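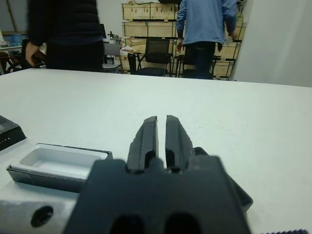 Offene Schachtel mit weißem Kunststoffeinsatz auf weißem Tisch.

Suche Mensch mit Humor, gern auch mit Keller

Wer sich mit Mitte vierzig wieder bei einer Dating-App anmeldet, muss zuerst einen Satz über sich schreiben. Ich habe dafür einen ganzen Abend gebraucht und am Ende »koche gern« eingetragen, was in meinem Fall bedeutet, dass ich gern esse und dabei in der Küche stehe.

Die App heißt Honero und verspricht Begegnungen auf Augenhöhe. Nach der Anmeldung bekam ich 13 Vorschläge. Sieben davon waren am liebsten in den Bergen, alle mochten Humor. Ich habe noch kein Profil gelesen, in dem jemand ausdrücklich schlechte Laune sucht, dabei wäre der Markt vermutlich groß.

Früher kostete so etwas Geld pro Zeile. Meine Tante hat ihren zweiten Mann über die Chiffre 2064 gefunden, in der Beilage einer Regionalzeitung, und für jedes Adjektiv extra bezahlt. »Witwe, rüstig, Garten« stand da. Drei Wörter, und auf den Garten haben sich die meisten gemeldet. Der Mann, den sie nahm, hatte Heuschnupfen.

Bei Honero dagegen ist Platz. Man darf angeben, wie man streitet, ob man beim Frühstück spricht und welche Sprache der Liebe man beherrscht. Ich habe »Frühstück: schweigend« angekreuzt und bekam prompt die Nachricht eines Herrn, der mir 15 Sprachnachrichten schickte, die erste um halb sieben. In der vierten ging es um seine Wärmepumpe. Ich habe sie zweimal gehört, ich brauche nämlich auch eine.

Getroffen habe ich schließlich einen anderen, im Café Ndlovu, gleich hinter dem Bahnhof. Er hatte geschrieben, er sei spontan, und den Termin dreimal verschoben. Wir haben Apfelkuchen gegessen und über unsere früheren Ehen gesprochen wie andere über Mietwagen: Kratzer an der Tür, sonst zuverlässig, Rückgabe schwierig. Es war ein netter Nachmittag. Beim Zahlen haben wir beide so getan, als suchten wir nach Kleingeld.

Eine Kollegin schwört inzwischen auf Cono, wo man vor dem ersten Treffen nur telefonieren darf, und eine zweite auf den Tanzkurs im Kulturhaus Warkine. Dort herrscht Herrenmangel, aber das Buffet soll gut sein - ich gehe im Dezember einmal hin. Den Satz in meinem Profil habe ich vorher noch geändert. Jetzt steht dort: »Esse gern, Garten vorhanden.«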